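We use cookies. By staying on this page you agree to them.

2020-07-15 | Posted by the Stillano minutes desk

1. Brush-in-cup examples
Stillano has 141 demonstrations logged, of which 66 survived review. The rest were described as "expressive." Agreed: both grippers start either side of the brush, cup farther back, marker plates up. 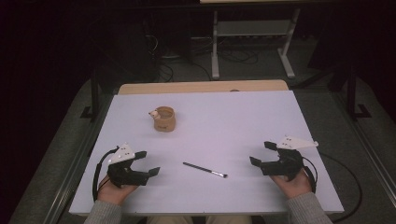
2. Cables
Discussed for about 10 minutes. No decision, as in January.

3. Next batch
Six more brush starts to be recorded before Zurncombe asks again. Meeting closed.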